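Slitter knives at Drustness: changing the regrind interval 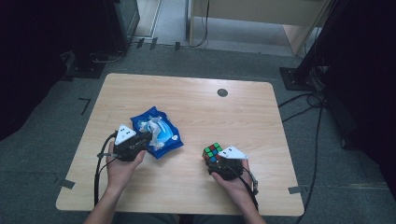 Light wood tabletop with cable port, corners taped.

The January issue carried a short note on edge wear in the Tusgate slitting line. Several readers asked for the figures behind it, and Maarten Van der Linden has now released them from the Drustness plant.

The line runs coated paper and thin polyester film through circular shear knives. Until last year the top knives were taken out for regrinding after 600 operating hours, whatever the material. The interval came from the original machine handbook and had not been reviewed.

Edge checks under the microscope showed that knives used mainly on coated paper reached the wear limit after 337 hours. From that point the cut edge began to shed dust, and the dust was carried into the rewind. Knives used only on film were still within limits at the full interval.

The plant now keeps 2 sets of top knives, one for each material, and logs the hours separately. Bottom knives are shared and are turned over when the paper set is changed. Side load was also reduced. Jolien Boersma, who looks after tooling at Grastico, found that most holders had been set with more pressure than the cut required, and that this wore the contact face faster than the cutting itself.

Knives are still ground by Chang to the existing drawing. The bevel angle has not changed. The only addition is a light deburring pass on the flat side, with the burr checked by lens before packing. Each knife can be reground up to 11 times before its diameter falls below the minimum for the holder.

Overlap should be reset after every regrind, as the smaller diameter alters the depth of engagement. The setting table is kept with the line documents. Readers running heavier board should not use these intervals without their own edge checks.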